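March 29, 2022

Wrist-view blur check, Mudis set. Question for today: can the Tronon filter pick out close-range frames from the wrist stream alone, without joint data? Scored 1,311 frames by Laplacian variance, threshold 60, window of seven frames.

Frames with the basket in view pass easily. The weave alone carries most of the score; bare tabletop adds next to nothing.

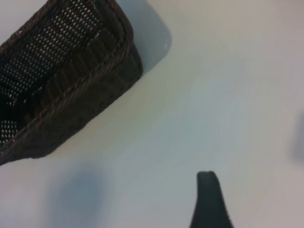
*Wrist view: basket weave top left, finger tip at the bottom.*

Close to pale material the score collapses. The finger outline is then the only strong edge left, and it stays in much the same part of the image, so it props up the mean. Masked the finger and reran – separation better, 200 frames changed class.

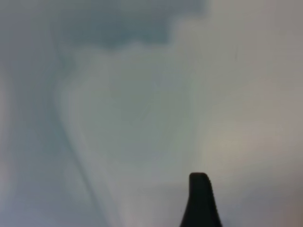

*Wrist view, pale surface out of focus. Finger masked for scoring.*

Kocabaş baseline from November had no mask, so its numbers are not comparable. Rerun it before quoting either.

To do: try threshold per tile, top left tile first. Copy mask file to the Flomberg share. Shadow edges on white still untested.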